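Forty Minutes of Tape and One Harmonium

The record is called Evetard, after the farmhouse where it was made, and it came out in July on the small Clondico label. It has five pieces on it, all for solo harmonium, all improvised, and all recorded for people to sit with. The player asked us not to print his name. It isn't on the sleeve either.

We spoke by phone for an hour. He was making soup for part of it.

He came to the harmonium late. For years he played piano for a movement class, mostly slow circle work, in a rented hall with a bad upright. "The teacher wanted long tones and I couldn't give them to her," he said. "A piano note dies. I would hit the low C again and again and it drove people crazy. So she found me a harmonium from a chapel that was closing. It cost more to move than to buy."

The class ran for 14 years. He never recorded any of it and says he doesn't regret that much. "Most of it was one chord. If you weren't in the circle there wasn't much to hear."

What changed his mind was a request. Several people from the old class had moved away and wanted something to use at home. He made them cassettes first, then discs, and one of those discs reached the couple who run Clondico. They offered to put out a proper record as long as he did it again with decent microphones.
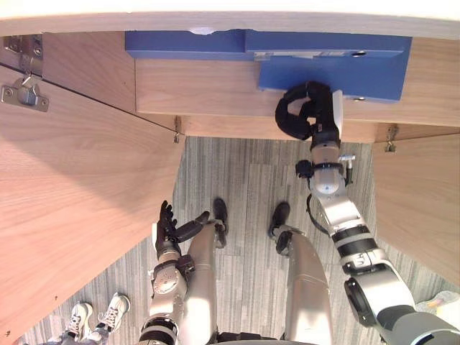

Lower cabinet with blue drawer fronts.

The sessions took place over two winters. He worked early in the morning, before the road got busy, and he kept the heat off so the pipes wouldn't knock. Two of the pieces were done in a single night. The longest, "Nurken," was tried over and over before he was satisfied.

"The first ones were too pretty," he said. "I was playing tunes. I know people will be breathing along with it, so the phrases have to be a length you can breathe. I had to slow down a lot. My foot got tired before my hands did."

You can hear the bellows all the way through the record. The engineer offered to filter them out and made a test version. He listened to it once and turned it down. "It sounded like an organ in a shopping mall. The air is half of it."

He is careful about what he claims for the music. The label's first draft of the sleeve notes called it healing, and he asked for the word to be removed. "I don't know what it does. I had a woman write to me that she does her taxes to it. That's fine with me."

There is one piece that stands apart from the others. "Urquijo" is built on a melody he learned from an older member of the class, who used to hum it while stacking the chairs. He has never found out where it comes from and has asked anyone who might know. On the record he plays it only once, near the end of side two, over a drone of two notes. It's the closest thing to a song on the album.

Clondico pressed 700 copies on vinyl, and the pieces are also available as downloads. He hasn't looked at how either is selling. He did say that the label forwards him letters, and that he answers them by hand.

I asked if there would be another record. He said there were tapes of a second harmonium, a smaller folding one that goes out of tune when it rains, and that he liked those better on some days.

"I'd want to do it in a bigger room," he said. "And I would like somebody else to pump."

Evetard is out now on Clondico.

Published August 30, 2020

Get new interviews by email. Enter your address to join our newsletter. You can unsubscribe at any time.

Contact | Copyright 2020, all rights reserved | Back to top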